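What I Learned Sorting Lost Mail for a Semester

My report is on how a small mail room decides where stuff goes when the address is bad. I picked it because my dorm's package desk lost two of my things last June and I got kind of obsessed (my roommate is very tired of hearing about it). So I asked the Mekbridge campus mail room if I could hang out and take notes, and they said yes!

First, the basics. Most mail that comes in is fine. It has a name and a box number and it goes straight to the box. The trouble pile is everything else: old box numbers, nicknames, people who graduated, people who share a last name. In the log I was allowed to copy from, there were 2,652 pieces in the trouble pile for the semester. I typed up 1,385 of them before I ran out of weekends, so all my numbers come from that part.

The biggest group by far was old box numbers. I counted about 300 where the only thing wrong was that the student had moved dorms and never told anyone back home. Grandparents are loyal to a box number, I guess. Next came nicknames, with 200. If you sign up for magazines as "Bean," please know that a real person is standing there with a directory trying to work out who Bean is.

The mail room uses three stages. Stage one is a quick look in the directory. Stage two is a search in Teltska, the old program on the front computer, which only finds you if you spell the last name perfectly. Stage three is asking the oldest employee, and that worked way more than I expected. I wanted to measure how much faster stage three was but I forgot to bring a stopwatch the first two weeks, and after that everybody knew I was timing them and sped up. So that section of my results is pretty weak and I'm saying so now.

I also tried making my own system. I sorted a practice batch by what was wrong with the address first, and only then by last name. It felt slower at the start, but I had fewer pieces left at the end that I had to go back to. I'd like to run it again with a bigger batch and with somebody who isn't me doing the sorting.

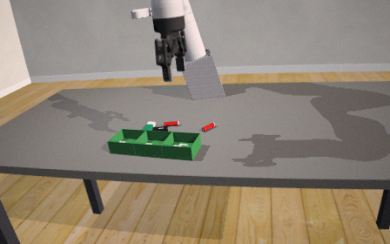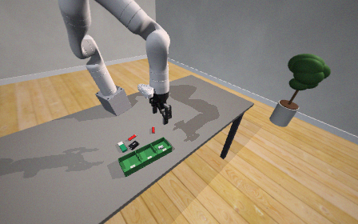
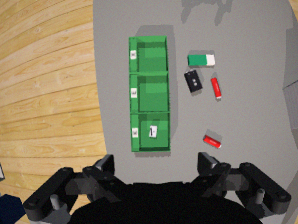

Antoniuk read my draft and wrote in the margin that sorting by problem first only works if the person already knows all the problems, and that a new hire would just end up with one giant "other" stack. I think that's fair. My "other" stack was pretty tall on day one too, so before the final version I'm going to write out the problem list on a card and see if a beginner can use it.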